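2023-05-24, Plernmont workshop

Spent the whole morning on the Sadcombe walnut oil, and I have to say I'm getting rather fond of the stuff, slow as it is. The second coat went on at 50 ml, wiped back after 42 minutes, and the maple offcuts came up a lovely warm color (the cherry a little less so, but I had sanded that one in a hurry). The Zapata wax is still in its tin, waiting its turn.

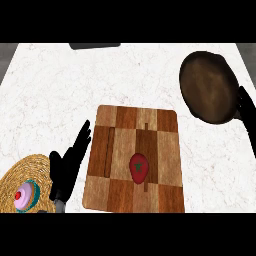
How long should the oil cure before the wax goes on? Two weeks on the rack for now, and longer if a fingertip still drags on the surface.

I also went through the Grorkulance sanding discs, bless them, and moved the 3,000 grit to the top drawer, with the 4,000 behind it. Please put them back in that order, dear colleagues! Oily rags go flat on the line outside, never in the bin. Third coat on the maple tomorrow if the air stays dry.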